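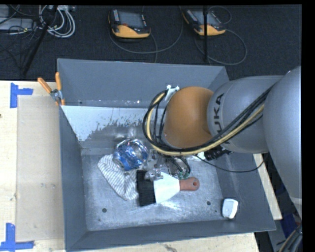 Where Does Each Thing Go? Sorting a Mixed Bin

By Imelda Espiritu

Every house has a place where things land when people do not know where to put them. Maybe it is a drawer in the kitchen. Maybe it is a box near the back door, or a bin in the garage. You drop in a can, then a rag, then an old brush, and after some weeks it is a big mix.

Today we will learn how to sort a mix like this. Sorting means that you put together the things that belong together. To do it well, you must ask a question about each thing: what is it made of? The name for what a thing is made of is its material.

Let us take four things that are often found together after a day of painting and cleaning: a drink can, a towel, a plastic bag and a paintbrush.

The can

Many drink cans are made from aluminum. Aluminum is a metal. It is light, it is shiny, and it bends easily when it is thin. This is why you can crush an empty can but you can not crush a frying pan.

When you crush a can, you do not take any metal away from it. The can looks smaller, but it has the same weight as before. What goes out is the air. If you have a kitchen scale at home, you can check this yourself with a clean, empty can. Weigh it before and after. Ask an adult to press the can, as the folds in the metal can be sharp.

A crushed can is still good for recycling in many towns. At the recycling plant the cans are melted, and the metal is made flat again, like a sheet of paper. From the sheet, people can make new cans. Aluminum can go through this many times.

In some towns the workers prefer cans that are not crushed, because their machines know a can by its shape. In Mustotley, where I live, both kinds are accepted. Ask what the rule is in your town.

The towel

A dish towel is made from cloth. If you look at it very closely, with a magnifying glass if you have one, you will see threads that go over and under each other. This is called weaving. When the weaver wants stripes, some of the threads are a different color from the start. Other towels get their stripes later, when the pattern is printed on top. Here is one way to guess which kind you have: turn the towel over. If the stripe is equally strong on both sides, it is probably woven. If it is pale on the back, it is probably printed.

Cloth does not go in the bin with the cans. A towel that is only dirty should go to the wash. A towel that has holes can have a second life as a rag. You can cut it in four pieces and keep the pieces for wiping shoes or a bicycle chain.

One thing is important. If a cloth was used with oil, paint thinner or wood stain, do not touch it and do not put it in a pile. Tell an adult. Some oils make heat when they dry, and a pile of oily rags can begin to burn with no match at all.

The plastic bag

A thin plastic bag looks like almost nothing, but it makes a lot of trouble at a recycling plant. There are wheels which turn, and the bag goes around them like spaghetti around a fork. Then everything must stop, and a worker has to cut it out.

For this reason many towns ask you not to put bags with the other recycling. Some stores have a special box for them near the door. The bag should be clean and dry before you bring it. And if it has no holes, you can also use it again at home. My aunt keeps hers in an empty tissue box and pulls them out one by one.

Keep plastic bags away from babies and very small brothers and sisters, and never put one over your face.

The paintbrush

The paintbrush is my favorite, as it is made of several materials at the same time. It has three main parts.

The hair at the end is called the bristles. Bristles can come from an animal, often a pig, or they can be made from nylon or another plastic. They hold the paint between them.

The middle part is the ferrule. It is like a belt that holds the bristles and the handle together. On many brushes it is metal, but not on all.

The last part is the handle. It is often wood, and often there is a small hole at the end. The hole is for hanging the brush on a nail. A brush that hangs down can dry without bending its bristles.

So in which group do we put the brush? You can not pull it apart, so you can not sort it by material. We sort it by use. It is a tool, and a tool goes back to the tool shelf, if it is clean. If the paint is hard like a stone and does not come out, the brush goes to the trash. My neighbor Arnel Sison has one that is 20 years old and he washes it after every wall.

Try it yourself

You need an adult, 5 clean things from around the house, some paper and a pencil. Do not use glass or anything sharp.

Write these words on pieces of paper: METAL, CLOTH, PLASTIC, WOOD, MIXED. Lay the papers on the table.

Take one thing. Before you put it down, touch it. Is it cold or warm? Tap it with your finger. What sound does it make? Bend it a little, if it bends. Does it come back to its first shape, or does it stay bent?

Now put it next to the right word. If you are not sure, look for a place where two materials meet. When you find one, the thing belongs with MIXED. You may be surprised how full this group becomes. A pencil goes there, too!

Some words to remember

Material: what a thing is made of.
Bristles: the stiff hairs on a brush.
Ferrule: the part that holds the bristles to the handle.
Weaving: making cloth by crossing threads over and under.
Sort: to put things in groups.

Next time we will visit the sewing box of my aunt, and we will learn why some buttons float in water and others sink.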